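Chapter 3
The Frame Task

In this chapter
Choosing a task a gripper can fail at usefully
Approaching an object by its corner
Recording a demonstration someone else can learn from
Keeping a log you will not be ashamed of in May

Every robotics club has a shelf of projects that were going to be finished over the weekend. At Trerow the shelf holds half a line follower, a catapult with no arm, and an arm with no catapult. The students who built these things were clever and worked hard. Most of them had also picked a task by asking what would look impressive at the spring open house, and a task chosen that way tends to look impressive right up to the moment someone plugs it in.

The team we will follow through this chapter picked something dull. Ming-te Kwan and Chih-ming Yu signed up for the Trulska Challenge, a school competition in which teams teach a robot arm one household job. The rules ask for a set of recorded demonstrations, done by a person holding a gripper, and a written log. The arm itself turns up only in the final round. Other teams that year chose pouring juice, folding shirts and, in one case, making an omelet. Kwan and Yu chose picking up a picture frame.

"We wanted to win," Yu wrote on the first page of the log, "but mostly we wanted not to mop."

The entry is dated April 20, 2022, and underneath it, in different handwriting, are the words "agreed, no liquids." We will come back to that log several times. It is not a beautiful document. It has a page about batteries that should have been a sentence and a sentence about calibration that should have been a page. It does, however, record what the two of them tried, in order, including the parts that went badly, and for that reason it has outlived several prettier ones.

3.1 Why a frame is harder than it looks

Put a picture frame on a table and ask a friend to pick it up. Your friend will do it without stopping the conversation. Now ask how it was done, and the conversation will stop. Fingers slid under an edge, or one hand tipped the frame while the other took the weight, or the frame was dragged to the edge of the table and grabbed there. Most people cannot tell you which.

A gripper with two jaws has fewer options. It can't feel its way under a flat edge, and it opens only so wide, so taking hold of the whole frame from side to side is out. What remains is to pinch a piece of it. The early pages of the log try the middle of a side. The frame swung around the pinch like a slow propeller and had to be caught. Kwan's note reads, "Lifted it! Sort of. It left."

The next idea was to start from a corner. A corner offers the gripper a point to aim for, and when the frame is turned so that the corner faces the operator, the two sides run away from it evenly. You can tell at once whether you are lined up. Along the middle of a side, one inch looks very much like the next.

The frame was also turned over. Glass on top means reflections, and reflections move whenever the gripper does, a habit that had already cost the team an afternoon. The back of a frame has its own landmarks, and they stay where they are put.
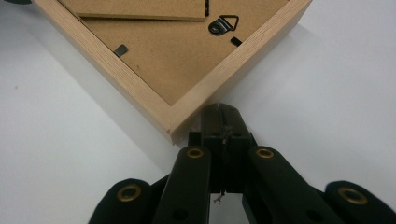 Figure 3.1 The corner approach, with the frame lying face down. The hanger and the two dark tabs on the backing help show which way the frame is turned.

Look at the meeting point of jaws and corner in Figure 3.1, and then at the seam where the two sides of the frame join. The seam is the most helpful line on the whole object. An operator who keeps the slit of the jaw block in line with it has solved most of the alignment problem without measuring a thing. Yu called this "driving down the crack," and the phrase spread through the club until a teacher asked everyone to find another one.

3.2 What the recording has to contain

A demonstration is a lesson, and the student is very literal. If you hover for a while because you are thinking about lunch, the recording says that hovering is part of picking up a frame. If you bump the corner, back off and try again, it says that too. Kwan and Yu made 40 recordings in their first session and were extremely pleased with themselves until they watched them.

The trouble was style. Kwan came in low and slow. Yu came in from wherever Yu happened to be standing. Each method was reasonable, and a pile of both, unsorted, was close to useless. They spent an hour arguing about whose was better, and the log covers this in one line: "Discussed approach." They then settled on a shared starting position, marked it on the floor with tape, and began again.

By the final round they had 300 recordings and strong opinions about tape.

Their mentor, a retired machinist named Griner, gave them a rule that we have adopted for this book: say the plan out loud before you move. "Corner, line up, close, lift" takes two seconds to say. If you can't say it, you aren't ready to record it. You will feel silly for the first few tries. The feeling passes, or at any rate everyone else in the room starts doing it too.

3.3 Keeping the log

For each session, write down what you set out to do, what you changed since last time, and what went wrong. Write it before you pack up. The Yip method, named for a former club president, was to fill in the whole log the night before it was due, using one pen and a good imagination. The judges noticed the one pen.

Leave the bad days in. When the arm dropped the frame in its first practice run, Kwan and Yu went back through the log and found an early note saying that the jaws had been closing late whenever the operator was tired. They pulled the recordings from the end of each long session, trained again without them, and got a better result. A tidier log would have left that note out.

Before you begin

For the exercises in this chapter you will need a hand-held gripper, a clear tabletop, a frame you don't mind scuffing, and a partner who approaches things differently from you. Take any photograph you care about out of the frame first. Then read Section 3.4, which deals with setting a starting position, and buy more tape than it tells you to.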